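Storage & Filing > Low office cabinets, worth it?

ronix_263
Posts: 2,673
Everyone here keeps telling me to buy the low two-door cabinet for binders. I don't buy it. One shelf, and you end up laying the binders flat, so each one eats the space of three standing up. Ploro sells a plain open bookcase for less. What am I missing? 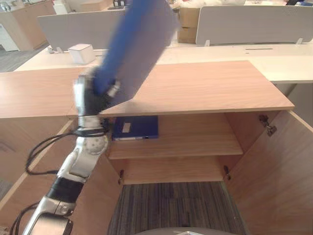
And doors. Why doors? You open them, they stick out into the walkway, you bark your shin. I've had 2 of these things and got rid of both.

Alby Faulkner
You're missing dust. Also the top, which is handy next to a desk. Flat is fine if you only keep a few binders and put the label strip facing out – no bent rings, no slumping.

ronix_263
"A few binders" is a lot of cabinet for a few binders.

clanbyfan
Agree with Alby on flat, don't agree on the doors. Check the hinges before you buy anything used. Mine sagged by December and the seller swore they'd been adjusted. Sure they had.

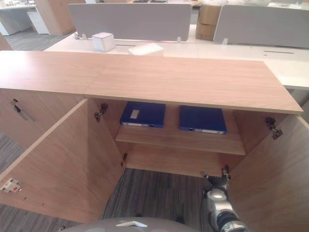 Two binders on the one shelf, doors open.

Fairweather_desk
Has anyone really had a binder go bad from standing up? I've got around 1,000 pages in one and it's fine. Sounds like a rule somebody made up.

Alby Faulkner
Mine leaned for a year and the rings stopped closing. Maybe cheap rings, I'll give you that. I still lay them down.

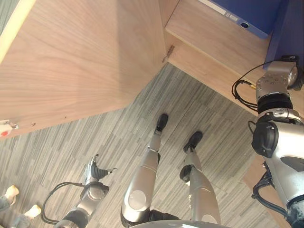 Aroha Maihi
I'd skip the flat or upright argument and measure your shelf height first. Half the binders I own won't stand up under a middle shelf anyway.

ronix_263
Fine, I'll measure. Still not buying one with doors.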